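Home › Forums › Manipulation › Data Collection › Search › Log in
Filed under: Teleop, demos and datasets

Thread: How much clutter do you leave in your demos?

chaiwat_k
14 Mar 2022
We're recording teleoperated demos for a shop counter task. The arm gets an instruction, picks one item off a tiered rack and puts it in a basket or on a tray. Training is plain behaviour cloning from the wrist camera plus joint states. I've got two operators and they don't agree on how the counter should be set up, so I'm asking here before we record the January task list over again.

Operator one likes a busy counter. Chocolate bars on the top step, gum bottles lower down, a box of shortbread hanging past the end of the rack, foil containers already in the basket. Operator two wants one target and one place to put it, then add the rest later.
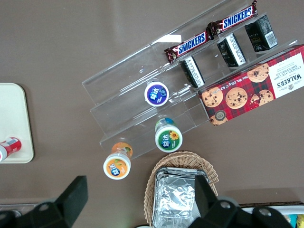

My own problem with the busy version is the clear acrylic. The steps hardly show against a brown table, and the policy we trained on Undavdale last year kept closing on the front lip instead of the item. We never worked out if that was glare or just too few examples at each height. The gum is the other headache. From straight above you only get lids, so colour is doing most of the work when the instruction says which flavour.

Has anyone compared the two approaches properly, with the same number of demos in each?

ekkachai.t
We did on Srisuk, near enough. Busy from the first session was better on busy test layouts and slightly worse on bare ones. I'd go busy. Your customers aren't going to tidy the counter for the arm.

Two things to fix first. Write down the start layout for every episode, even if it's only a code on a sheet. And shuffle the rack angle. If it always runs the same diagonal the policy will learn the diagonal.

sunee_s
Disagree with going busy straight away. If the grasp itself is poor you can't tell that from a confused policy, and you've spent a week of operator time finding out. Record the single item set first. It takes an afternoon. Soft packaging especially – a wrapped sandwich slides and folds when the fingers come in, and people need practice on that before there are neighbours to knock over.

Also have your operators take the item back out of the basket as a separate task. You get twice the use out of each reset.

chaiwat_k
Fair point about the grasp. We do have some sparse layouts, a sandwich in a round basket with the tray off to the side, and I'd been planning to drop them from the training mix as too easy. Might keep them. The operators' approach is a lot more consistent on those, fingers wide and straight down over the rim, where on the rack everyone has their own habits. I was going to weight the rack episodes 3 to 1 over the basket ones.

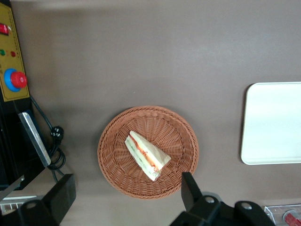 Nipon Panyasiri: I wouldn't weight anything yet. Train on the lot with even sampling, look at where it fails, then decide. We set weights early on the Hirnero project and spent 2 months chasing a problem the weights had caused.

On habits, I'd leave them in up to a point. If one person comes in from the left and the other from the right on the same layout, plain cloning can average the two and go down the middle. Either agree on a side or use a policy head that can cope with both.

ekkachai.t
Agree on the side, less so on even sampling. With a big pile of easy basket episodes the loss looks great and the rack is still rubbish.

sunee_s
So report the loss per task. It's not hard to split out.

Don't throw out failed grasps where the operator recovers, either. Tag them and keep them. Ours got noticeably better at second attempts once those went back in.

chaiwat_k
We've been deleting those at the end of each session. Will stop.

Plan for now is 5 sparse layouts first, then the full rack, same side of approach for both operators, even sampling on the first run and loss split by task. Rack angle changes every reset. I'll post the numbers when there are some.

pongsak_c
Can you post the layout sheet as well? We're starting something similar on Elton with cans and I'd rather copy yours than make one up.

chaiwat_k
Sure, once I've fixed the columns. The current one has no field for rack angle.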